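Visit report: Rundisau handling lab, fault review on the two-arm cell
February 13, 2025

I spent the day at the Rundisau site at the invitation of Sandamali Amarasinghe, who runs the handling cells there. The purpose was to look at a fault that had stopped one of them twice in a week, and to see whether our own cells at Drodwood could have the same problem. We use the same controller software, Nusach, one release older.

The cell is a bench setup. Arms work over a table, picking mixed household and office objects and handing them on. The gripper is a parallel type with blocky fingers, driven by a single motor through a screw. Close commands are given as a target width plus a force limit, and the controller is supposed to stop at whichever comes first.

The fault, as logged: the gripper closes on a rigid round object, reaches the force limit, and reports "grasp complete." Some time later, with no new command, it closes further. In the first event the object was a spare length of tube and it came out of the fingers sideways. In the second the motor current stayed high until the drive tripped on temperature. No injuries in either case. The second event did cost them a finger mount.

Amarasinghe had the logs printed out before I arrived, which saved an hour. Force limit was set to 80 percent for both runs. The position loop runs at 485 updates per minute in the slow test mode, and in both logs there is a gap of several updates just after contact. During the gap the last width reading is held. When readings resume, the controller sees a difference between the held value and the new one, treats it as slip, and tightens. If the link drops again, it tightens again.

We then went to the bench and ran slow closes with the wrist camera recording. I asked for round and rigid objects only, given what the logs showed. 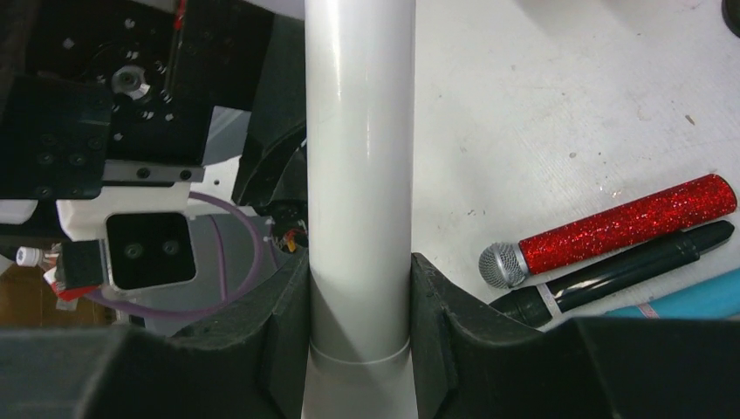

Wrist camera view at the collar of the white pipe, gripper fingers on either side.

A collar is a bad place to grip with this fault present. The fingers can settle on the wider ring, and a small movement along the pipe then changes the measured width by itself. The slip check has no way to tell that from a real slip. I suggested they keep test grasps on plain sections until the software is fixed — Amarasinghe agreed, and added it to the bench sheet.

Over the afternoon we got the fault to repeat on 2 closes, both with the cable to the gripper flexed by hand near the wrist. With the cable left alone we did not see it. That points to the connector or the cable as the source of the dropped readings, but the tightening itself is a software matter. A lost reading should never be treated as a measurement. Release 475 of Nusach, which they run, has no timeout on the width signal. Ours does not either. I checked by phone.

The emergency stop was also tested. It cuts drive power as it should, but the screw does not back-drive, so the fingers hold whatever they have. Anyone with a hand in there would have to wait for power to return, or use the release tool. On the day of my visit the release tool was in a drawer in the next room. It should hang on the cell.

Open points:

Bandara, who supply the wrist cable, have been sent the damaged one. No answer yet.
Rundisau will lower the force limit for all bench work and add a timeout in their own wrapper code.
We should do the same at Drodwood before the next run — the change is small, but the slip check will need retuning afterward.
Release tools: I have asked for one per cell.

I did not get to see the second cell, which was in use until after I left. Amarasinghe will send its logs by the end of February.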